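Home | About | What We Look After | Visits | Contact

About Us

Hi, I'm Salamatu, and I run the small robot upkeep shop at Zoltholm with Shigeru Kinoshita. We set up two-armed tabletop cells, we look after them, and when one of them starts acting up we get the call (usually right before lunch). We started with 2 arms and a borrowed workbench, and I still think that's a pretty great way to learn!

Most of what we do is unglamorous. We tighten clamps, we tidy cables, we check that a gripper closes where it's supposed to close. Then we hand the arms something awkward and watch. 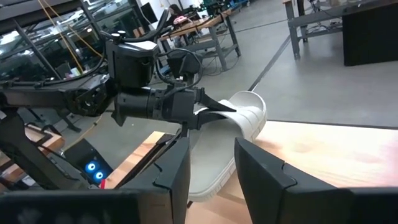 Shoes are our favorite awkward thing. A strap gives you very little to grab, and if the fingers are even slightly off, the whole shoe swings and you know right away that you have more adjusting to do. Shigeru keeps a notebook of every adjustment, and the last cell he set up for Davberg took 146 entries before he was happy with it. I would have stopped a lot sooner — he wouldn't let me.

We also spend plenty of time checking grippers away from the table, with bigger and softer things nearby. Wrist cameras get their own check too, and we do it in daylight as well as under lamps, because a view that's fine in the evening can wash out by a window. 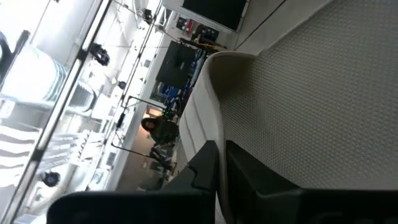

WHAT WE LOOK AFTER

Frames come first. If the frame on the table moves, everything bolted to it moves too, and you can chase your tail for an entire afternoon blaming a motor. So we go around the brackets, then the clamps at the base of each arm, then the cables. Cables are my department. They need enough slack for the elbow to bend all the way and not so much that they wander across the work.

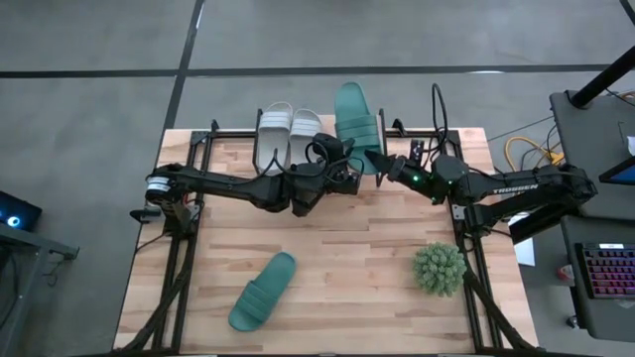
After that we bring the arms in toward the middle, slowly, one at a time and then both. I like to have a hand near the stop for this part. The last thing is a plain pick and lift with each gripper, and we repeat it until it gets boring, which around 3039 lifts in it definitely does!

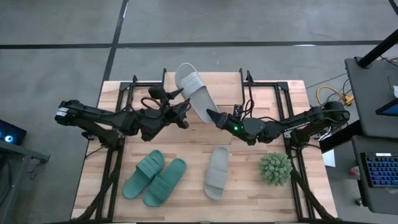
Tokgöz wrote to us in August to say the boring part was what sold them, and could we please come back and do their second cell before somebody there tried it with a hex key and a lot of confidence. We went. It needed one new bracket and a long talk about cable ties.

If you have a cell that's drifting, or one still in its boxes, drop us a line and tell us what it's supposed to pick up.

Recent posts
Finding a loose clamp by ear
How much slack is enough?
A visit to Testville
Gripper fingers: when to swap them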